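Wevex Pflegeöl für Arbeitsplatten und Schneidbretter

Art.-Nr. 142

Wevex ist ein farbloses Öl für Holz in der Küche. Es zieht in die Oberfläche ein und macht sie weniger empfindlich gegen Wasser, Fett und Kaffee. Wir stellen es in unserer Werkstatt in Brevham her, nach einem Rezept von Birthe Bisgaard. Der Geruch ist schwach und verschwindet nach einer Nacht.

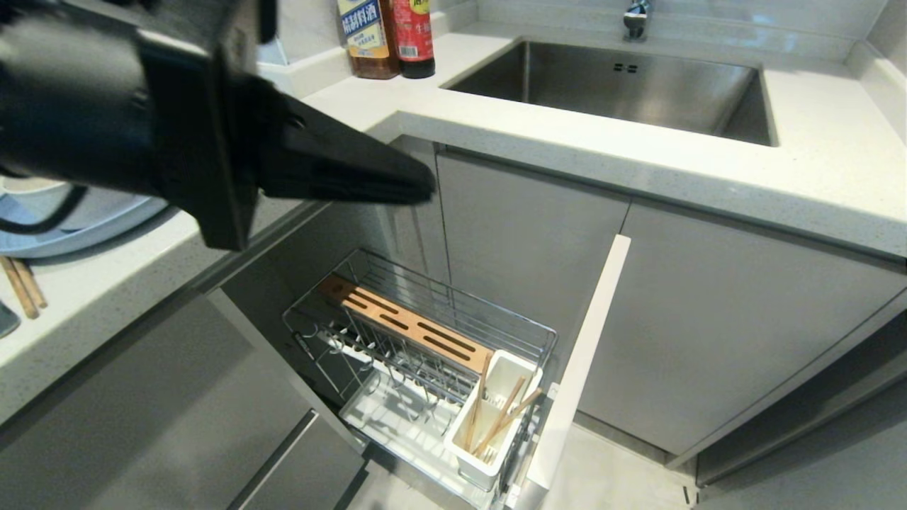

Brevham, im April - Das Öl gibt es ab jetzt auch in der großen Dose mit 2 Litern. Viele Kunden haben danach gefragt, besonders solche mit langen Arbeitsplatten. Für Quarz und Naturstein ist Wevex nicht gedacht, dafür führen wir den Steinreiniger Mireck.

Anwendung: Das Holz muss sauber und ganz trocken sein. Tragen Sie das Öl dünn mit einem Baumwolltuch auf, warten Sie 20 Minuten und nehmen Sie den Rest ab. Bei neuem Holz wiederholen Sie dies am nächsten Tag. Benutzte Tücher bitte flach im Freien trocknen lassen - zusammengeknüllt können sie sich selbst entzünden.

Inhalt: Leinöl, Carnaubawachs
Farbe: farblos, dunkelt helles Holz leicht nach
Lagerung: kühl und frostfrei, Dose gut verschließen

Fragen zur Anwendung beantwortet Kári Hjaltadóttir, werktags bis 16 Uhr. Bitte nennen Sie die Holzart und ob die Platte früher lackiert war.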